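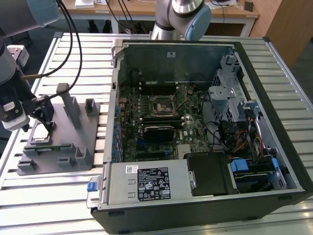
Progress Report to the Brusell Fund

Fetemham Community Learning Rooms
25 July 2018

Dear friends at the Fund,

It hardly seems possible that we are already past the halfway mark of your grant, and I am so pleased to be writing with mostly good news (and one or two bits of less good news, which I will get to). You asked for a plain account of what the money has done so far, so I will try to keep to that, though those of you who have visited us know I do tend to wander.

Evening classes

When we wrote to you in January we had just opened the doors for the spring term and were a little nervous about the reading and writing classes, which had been thin the year before. I am happy to say they filled up. Across all our courses 214 adults have now enrolled, and the waiting list for beginners' English is long enough that we have opened a second group in Clollow, in the side room of the old library. The bus out there stops early in the evening, so that group starts at five thirty and finishes before the last one leaves. It means a rushed supper for some, but attendance has been wonderful!

The computer basics course has also kept going, with 26 learners finishing the spring round. Most of them came wanting help with job applications and online forms, and several have asked for something a bit further along, perhaps on spreadsheets or on looking after a home computer. We would love to offer that in the fall if we can find a tutor who is free in the evenings.

The family cooking course is the one that has struggled. We had planned two rounds and ran only one. The kitchen at Fetemham needed its wiring redone, and the work went on a good deal longer than we were told it would. The second round is now set for after the summer break, and the people who had signed up have kept their places.

Books and materials

We set aside 2000 dollars for workbooks and spent nearly all of it by the end of spring. The Mwaipopo readers have been the favorite by a long way, with their short stories and large clear print, and learners do ask to take them home. We now lend them out for two weeks at a time. A few have come back with coffee on them, and one with a very nice shopping list tucked inside, but they do come back.

Money

Of the funds you released for this period, 3830 dollars remains unspent. Most of that is the cooking money, which I would like to ask your permission to carry over into the next period. The rest we would like to put toward child care during the Clollow classes. Three mothers left the beginners' group this spring when their own arrangements fell through, and we would dearly like to have them back. A full set of accounts will follow in a separate envelope once our bookkeeper has been through it.

What comes next

Fall registration opens in the last week of August, and we will hold an open evening at Fetemham shortly before that, with tea and cake and the tutors on hand to talk. You would all be very welcome, and there is plenty of parking behind the building now that the builders' dumpster has gone. We are also writing a short welcome booklet for new learners, with bus times, a map and a page on what to bring to the first class, and I will send you a copy when it is printed.

If you could let me know about the carry-over before registration opens, that would help us settle the cooking dates and get the flyers out.

With warm thanks from all of us,

The Program Manager
Fetemham Community Learning Rooms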